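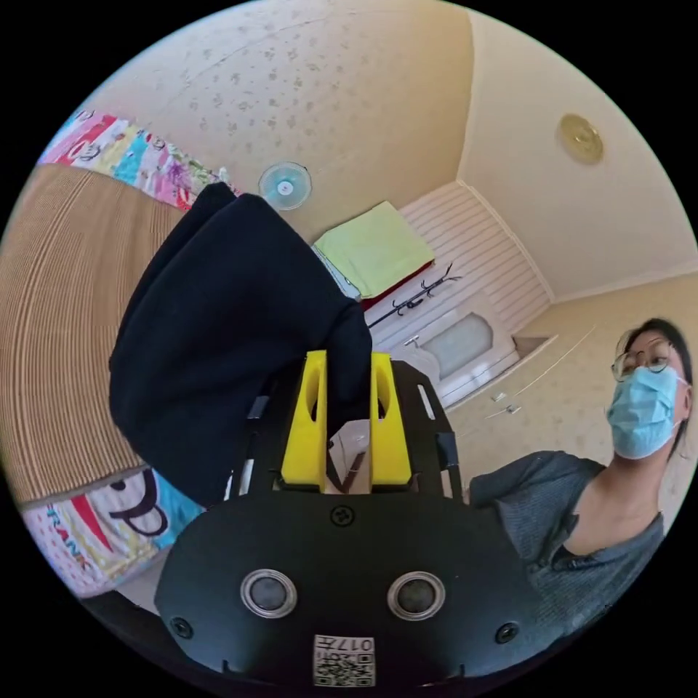 Figure 3.1 Black fabric garment held between two yellow gripper fingers.

Chapter 3
Trigger Volumes and Room Events

A level in which nothing responds to the player is only a model of a building. Doors must open, enemies must wake, and music must change when the player crosses a threshold. In the Kakton level editor, these responses are controlled by trigger volumes, which are introduced in this chapter and used in every exercise that follows.

A trigger volume is an invisible box placed inside a room. When the player enters the box, the engine runs the list of events attached to it. The box has no effect on movement and casts no shadow. It appears in the editor as a green outline and is removed from view when the level is compiled.

Students should have completed the practice level Zonbridge from Chapter 2. The work in this chapter begins with that file. Readers who did not finish it may load the copy in the Serer folder of the course materials, which contains the same rooms and the same texture set.

3.1 One-Shot and Repeating Triggers

Each trigger is either one-shot or repeating. A one-shot trigger runs once and is then marked as spent in the saved game. A repeating trigger runs every time the player enters the volume. New triggers are repeating by default, and the setting must be changed by hand in the Properties panel.

Confusing the two types is a common source of errors. If a repeating trigger is used to place an enemy, a player who steps back and forth across a doorway will place a new enemy with each crossing. A level may hold no more than 400 active objects, and the compiler does not check whether a trigger could exceed this limit during play.

3.2 Naming

Every trigger receives a number when it is created. Numbers are not reused after a trigger is deleted, so a small level may contain a trigger numbered 221. For this reason, event scripts should refer to triggers by name. Names may be up to 20 characters long and may not contain spaces. The prefix used throughout this book is the room name followed by an underscore, as in Kruger_door or Kruger_music.

Before continuing to Section 3.3, open Zonbridge, select the entrance hall, and save the level under a new file name.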